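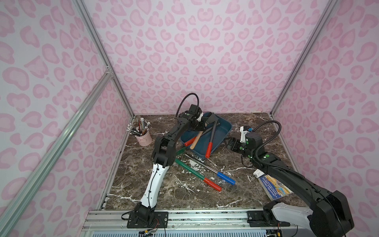
Ticket 623: Left follower arm lags during teleop, Sirkis bimanual cell
Opened 7 Jan 2024. Status: fixed, watching

Symptom: when we drive the two arms through the tool tray task, the left one trails its leader by 196 ms. The right one is lovely, 10 ms all day long. Grasps on the left close late and the tool gets nudged instead of picked up.

Tried so far:
Swapped the leader arms. Lag stayed on the left.
New USB cable. No change.
Rolled Undard back to the March build. No change, and we lost the nice gripper feedback, so I put the current one back.

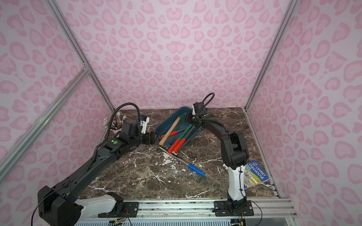 Lag is worst on long, thin items, and that was the clue! The operator keeps correcting the wrist to line up with the handle, so the left side gets a flood of tiny commands. The silver rod with the blue handle, lying on the marble in front of the tray, is a great test piece for this. Try to follow its angle with the left gripper and you feel the delay right away.

Checked the Tokarz bridge log next. Left queue length was set to 800, right queue to 1. There's our culprit!
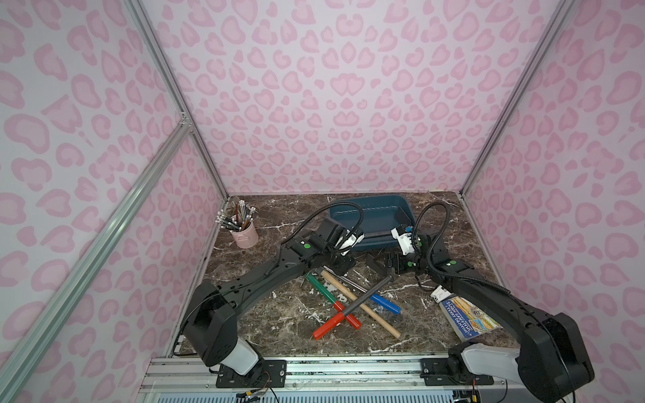
Set both queues to 1, restarted Stetach, and re-ran the left arm. It now sits at 10 ms too, and it feels fantastic to drive. Demos recorded before the fix are tagged "laggy-left", please keep them out of training.

Still to do: make the bridge warn at startup if the two queues don't match.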